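Nuchit Framed Cork Board: Review

Reviewed by Nabil Tarawneh
December 19, 2023

The Nuchit is a plain cork board in a light wooden frame, sold for wall or bench use. I bought one from Drisia in August to keep wiring notes and cut lists in one place. It has been in use since then, first on the wall and later flat on the work surface.

Cork surface

The cork takes a standard steel pin with moderate pressure. Pins seat straight and hold a single sheet of paper without drooping. Three sheets of 80 lb card stock are near the limit; a fourth pulls the pin forward over a few days when the board hangs vertically.

Recovery is average. A fresh hole closes to a faint mark once the pin is out. After 40 insertions in the same small area, the surface began to shed crumbs and the grip dropped noticeably. Moving the pin a short distance restores it. The cork layer is thin, so long pins bottom out on the backing and stand proud. Short pins are the better match.

Frame and corners

The miters on my sample were tight on three corners and slightly open on the fourth. The gap has not grown. The frame has no visible filler, and the inside edge was clean apart from a little dried glue, which came off with a fingernail.

Stiffness is good for the weight. Held by opposite corners, the board twists a little and returns to flat. I would not lean on it.

Use on the bench

Flat use suits this board better than I expected. The frame gives a raised edge to push against, and the board can be turned to any angle to suit the job. Mine shares the table with pliers, a small wrench and a clear compartment box of hardware.
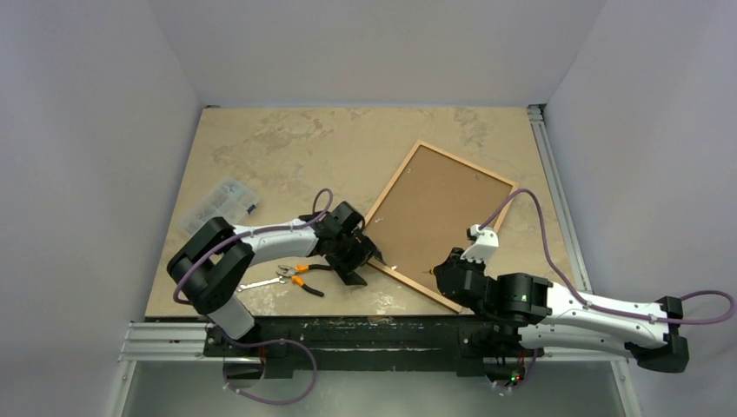
Mounting

The kit contains two sawtooth hangers, four short screws and no wall hardware. The pilot holes are drilled, but one was shallow and had to be deepened by hand. Instructions are a single printed sheet, legible and mostly correct. The sheet omits the hanger spacing - measure it on the board before marking the wall.

Total fitting time was 10 minutes. On painted drywall the board sits level and does not rattle when a pin is pushed in.

Compared with the Pollasow

Brynhildur Oddsson lent me her Pollasow board of the same size for a side-by-side check. Its cork is denser and sheds less, and it accepts a longer pin. It is also heavier, and the frame finish scratches easily. For a fixed wall position I would take the Pollasow. For a board that gets moved, the Nuchit is easier to live with.

Rating: 3 out of 5. One point off for the thin cork, one for the hanger holes.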